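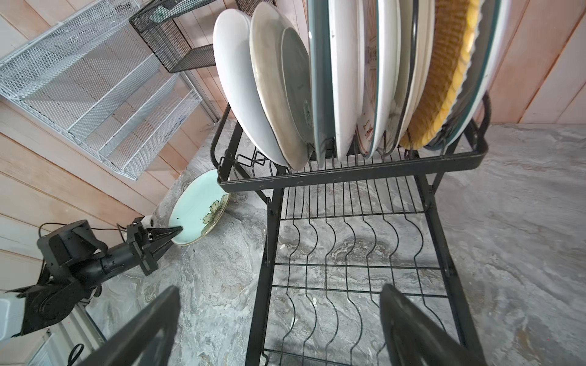 Figure 1. Gripper holding the edge of the pale green plate, next to the dish rack.

Report on the visit to Brememix, Mumcombe
Automation in Everyday Work, Unit 4
Submitted November 7, 2022

1. Purpose of the visit

Our project looks at which kitchen jobs in a school or small café could be done by a machine in the near future. We had already read about commercial dishwashers and conveyor systems, but these deal with racks and trays that are all the same size. Our tutor suggested we see a two-armed robot working with ordinary crockery, and Brememix in Mumcombe agreed to let us come to its open day in August.

We went with three questions. How does the robot hold a plate without dropping or chipping it? Does it matter if the plates are different? And how much help does it need from a person?

2. The day

The open day was split between two rooms. The first had a short talk by Wilmer Mosquera, who runs the handling work at Brememix. The second was the demonstration room, where visitors went in small groups. Our group was given the last slot, so we had longer than the others and could ask to see some moves again.

Mr Mosquera's talk was mostly about grasping. He said that people think of lifting as the difficult part, but the plates they use are well within what the arms can lift. The trouble is getting hold of the edge of something flat that is lying on a flat surface. He also told us they had 3,430 recorded plate moves at that point, and that most of these were made with a person guiding the arms. The robot's own attempts are kept in a different set.

The demonstration was run by Efraín Puma, a technician. He talked us through each move and stopped the arms whenever someone asked.

3. The workspace

The arms work inside a small bay with painted plank walls on three sides and a grey marble-patterned countertop. We asked if the planks and the marble pattern were only for show. Mr Puma said they change the surfaces from time to time so that the robot does not get used to one background. The firm calls this bay Ticona. A second bay, Clisona, was being rebuilt and we did not see it.

Both arms are mounted on a metal rail along the front edge of the counter, one at each side. They have white segments and black joints, and each one ends in a gripper with two black fingers. A black two-tier dish rack stands in the middle. There are two mesh organisers on the walls, one white and one black, which were not used in the part of the demonstration we watched.

The plates are a mixed lot. There are plain white ones, some with a teal edge, a yellow one with a woven pattern, a pale green one with a painted flower and two with an orange sunburst. This answered part of our second question straight away, as the firm clearly wants the plates to be different. Mr Puma said matching sets make the job too easy and the results do not carry over to a real kitchen.

4. What we saw

The job was to move plates between the counter and the rack in either direction. We watched both.

Taking a plate from the upper tier looked the simpler of the two. The plates stand on edge there, so the fingers can come down on either side of a rim. The problem is the neighbours. When the tier is full the plates lean together, and on one attempt the gripper took hold of two rims at once. Mr Puma stopped it and set them back by hand.

Picking up from the counter took longer. The arm came in low and slowly, and with the flatter plates it made more than one attempt. The pale green plate was easier when one side of it was raised, as the lower finger then had somewhere to go. With a plate lying fully flat, the arm sometimes slid it along the counter first. We had not expected this. Three of us had written in our plans that the robot would use suction, and it did not.

Putting a plate into a slot was the part that went wrong most often while we were there. The plate has to be turned upright and lined up with wires that are not far apart. Twice it touched the top of a wire and stopped. The lower tier of the rack has wavy wires, and Mr Puma told us the larger plates do not sit well in it.

He then let us look over the whole bay with the two arms in place, the right one reaching over the plates beside the rack and the left one at the front of the lower tier. Most of the plates were spread out flat on the counter and one was standing at the right end of the upper tier. Seen like this, it is clear how little room there is – the right arm has to work above several plates that are close together, with one of them overlapping the side of the rack. 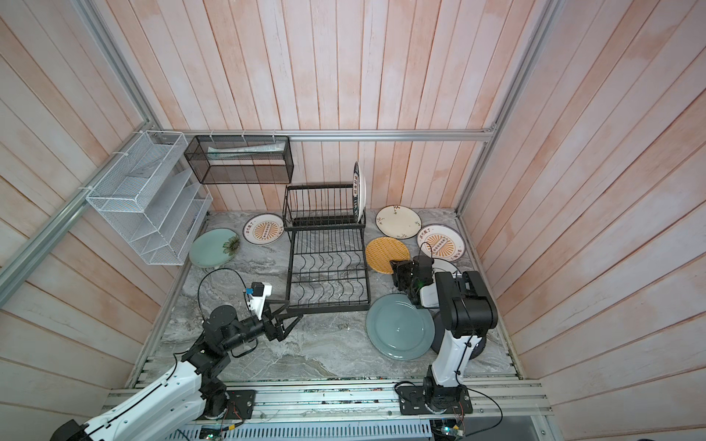

5. Cameras and control

There are small cameras on the arms near the grippers, so the robot gets a close view of the rim it is going for. We were shown the picture from one of them on a screen. The gripper's own fingers are in it all the time, at the bottom, and the rack fills most of the rest. It was hard for us to judge distance from this view. Mr Puma said it was hard for him too when he started, and that he still prefers to look at the bay directly when he is guiding the arms.

A session of guiding lasts up to four hours with breaks. The longest set they have done in one day was 187 moves.

6. Answers to our questions

The plate is held by pinching the rim between two fingers. How hard the fingers press is set by the software. We asked for the value and were told it varies from plate to plate.

Different plates do matter. Depth of rim seemed to make more difference than pattern, although Mr Mosquera said patterned plates had caused trouble earlier in the year. We did not see this for ourselves.

The robot still needs a person nearby. In our slot Mr Puma stepped in several times, mainly at the rack.

7. What we would change in our project

We had planned to compare machines by speed only. After the visit we have added a column for how often someone has to step in. We have also dropped suction from the design section and will draw a two-finger gripper, with a note about plates lying flat. The café layout needs a wider counter on both sides of the rack – this has been started but the drawing is not finished.

We still need to write to Brememix to ask about cups and bowls.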